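18.04.2018, von Bayu Siregar
Lesezeit: 2 Minuten

Stoffsets sind bei uns Dauerthema, vor allem die glänzenden, die so schnell knittern. Ich hab inzwischen acht Stück und bügle sie nur noch von links, auf niedriger Stufe und mit einem Küchentuch dazwischen (einmal zu heiß, und der Glanz ist hin!). Danach rolle ich sie auf eine Papprolle. Gefaltet gibt das Kanten, die man bis Dezember nicht mehr rauskriegt.
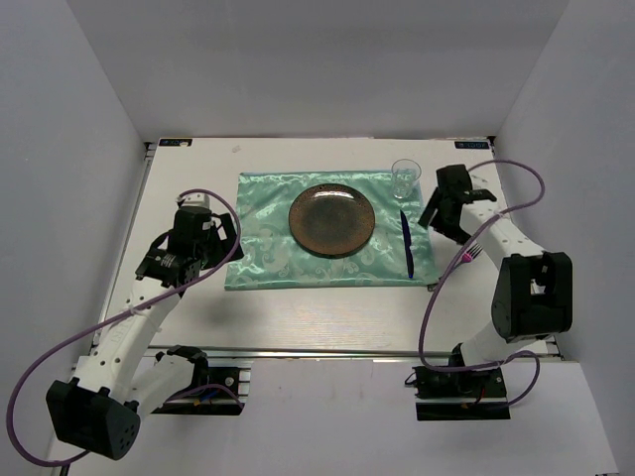 Beim Eindecken fange ich immer mit dem Set an und streiche es von der Mitte nach außen glatt. Dann kommt der Teller drauf, und zwar so, dass ringsum noch Stoff rausschaut, wie bei dem dunkelbraunen auf dem grünen Set. Das Glas oben rechts, das Messer darunter, so mag ich's. Die Gabel gehört bei mir nach links, da bin ich altmodisch. Fettflecken: sofort Spülmittel drauf, 12 Minuten warten, kalt ausspülen.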